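Estadness Community Help > Equipment > Hand-held grippers > Maintenance

Replacing finger pads on a hand-held gripper: interval, adhesive and re-zeroing

Asked by Halyna Kobzar
Status: Answered

I am responsible for the upkeep of several two-finger hand-held grippers with soft blue pads on black fingers. The units are used for picking light packaged goods from soft surfaces. Our written procedure was inherited from a previous supplier and covers only the electronics. It is silent on the pads, the pivots and the opening measurement.

In November one unit began to report a closed position while a visible gap remained between the pads. A second unit closes fully but allows thin wrappers to slide out on lifting. Both have logged 2000 closing cycles since their last service. I should be grateful for advice on the correct order of work, and in particular on whether the pivots ought to be adjusted before or after the pads are renewed. 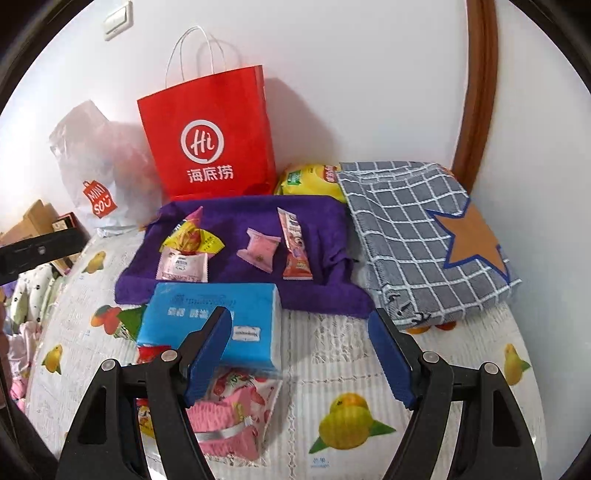

Should both pads be replaced when only one of them is worn?

Replace them as a pair. A new pad opposite a compressed one shifts the closing line away from the centre, and the opening measurement will then be wrong by a different amount at each end of the travel.

I have also been told by a colleague that ordinary contact adhesive is acceptable. The Nirkitz pad set we purchased arrived without instructions, and I would prefer to have confirmation before opening it.

Answer 1 (accepted)
Svyatoslav Zakharchenko, Vasylenko Service Desk

The pivots should be attended to first. Any play in the arms will be carried into the pad alignment, and the pads would have to be lifted and set again. The order we follow at Vasylenko is given below.

1. Switch the unit off and disconnect the data cable. Hold the tool upright in a padded vice, gripping the body and never the arms.

2. Check each pivot for side play with the fingers half open. Tighten the pivot screws a little at a time, alternating between left and right. The arms must still fall open under the return spring. If they do not, the screws are too tight.

3. Peel the old pads from the tip towards the base. Remove the residue with isopropyl alcohol on a lint-free cloth. Do not use a blade on the finger, as scratches will lift the new adhesive.

4. Fit the new pads with the supplied double-sided film. Contact adhesive is not recommended. It creeps under load and cannot be removed cleanly at the next service.

5. Close the fingers on a flat spacer and leave them clamped overnight.

6. Reconnect and re-zero. Record the fully closed reading, then the fully open reading. On our bench units the encoder returns 68 when closed and 141 when open. Your figures will differ, but they should repeat from one closing to the next.

Following re-zeroing, the unit should be tried on the class of goods it is intended to handle. Foil and film packets on fabric are a more demanding test than rigid blocks on a bench.
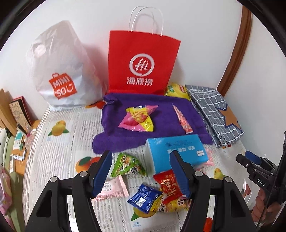 Photo: Estadness Community Help, equipment maintenance library

Mixed sizes are useful at this stage. A tissue pack will show whether the opening is adequate, and a slender stick wrapper will show whether the pads meet along their full length. Should the slender item rotate in the grip, return to step 2 and examine the pivots again before disturbing the pads.

With regard to your first unit, a closed reading with a visible gap usually indicates that the zero was taken with something between the fingers. Repeat step 6 before ordering any parts.

Answer 2
Posted by a member of the Imby user group

We do ours with whatever tape is in the drawer and it has been fine so far. Would agree about doing the pair.

Answer 3
Posted by a registered member

Please check which film is in the pad set. Ours had a thicker one than the original, and the open reading dropped to 136 after fitting. The unit worked normally once the new limits had been entered, but the software rejected every recording until that was done. The setting is under Limits, not under Calibration.

Comment from Halyna Kobzar

Thank you. The first unit has been re-zeroed and now closes correctly. The pads on the second unit will be renewed once the film thickness has been confirmed with the supplier.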